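Sim eval scores don't match real robot scores, is the ranking still worth anything?

Posted in Robot Learning / Evaluation

gripfail_42

Trying to use simulation to pick which policy checkpoints go on the real arm. We have 345 checkpoints from one training run and no way we're testing all of them on hardware. So the plan was: rebuild our bench in sim, run everything there, take the top few.

Did 100 episodes per checkpoint on cube pick and place. Best one gets great numbers in sim, mediocre on the real table. One that was middle of the pack in sim did better for real. The Nado writeup claims sim ranking carries over pretty well even when the absolute success rate is off. Not seeing that. Same camera pose, same objects, same language prompt. Is it the physics, the rendering, or am I just reading the numbers wrong? Deadline in March so short answers fine.

3 answers

Prorkier

Probably reading the numbers wrong, at least partly. 100 episodes sounds like a lot but neighboring checkpoints are nearly the same policy. Half of your "ranking" is noise. Put confidence intervals on it before blaming physics.

What worked for us:
Fewer checkpoints, spaced out. Every tenth one or so.
Same starting poses for every checkpoint, fixed seeds. Otherwise one gets easy layouts and looks smart.
Report rank correlation over the whole set, not whether the top one matched. Top one almost never matches.
Score grasp and place seperately. Ours agreed with real on grasp and was junk on place, the cube bounced on release in sim.

We ended up with 1,861 sim episodes total across a small set and that told us more than the giant sweep did. How many real trials per checkpoint btw? If it's ten, thats your problem right there.

olatunji_lab

had the same thing, turned up friction on the fingers and it got better. try that

Grellumitz

Disagree a bit with the first answer, noise is part of it but check the visuals too. Policies trained on real images can be really touchy about lighting and table texture. We ran a swap test: keep physics fixed, change only the look, see if the order of the checkpoints moves. Ours moved a lot. Then do it the other way, fixed look, change friction and cube mass. Whichever one shuffles the ranking more is where to spend your time.

Also add clutter. A cube alone on a bare table was too easy, everything scored high and there was nothing left to rank. Our current test layout has crates, a banana, plates, mugs, a Spam can and a raised black platform on the table with the cube. 169 layouts, object positions jittered, same list for sim and real. Spread between good and bad checkpoints got much wider. Didn't fix the absolute gap, real is still lower, but the order mostly held.

Don't tune friction until the numbers match like the answer above says. You'll match one checkpoint and break the rest. If you tune, tune on replayed real trajectories and leave the policy out of it.

Render from one of the sim episodes, cube in the gripper:
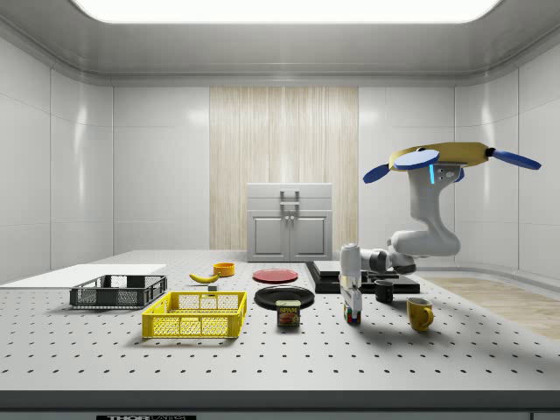 Related threads

How many real trials before you trust a success rate?
Matching sim camera to a real wrist camera
Cube bounces on release, contact settings?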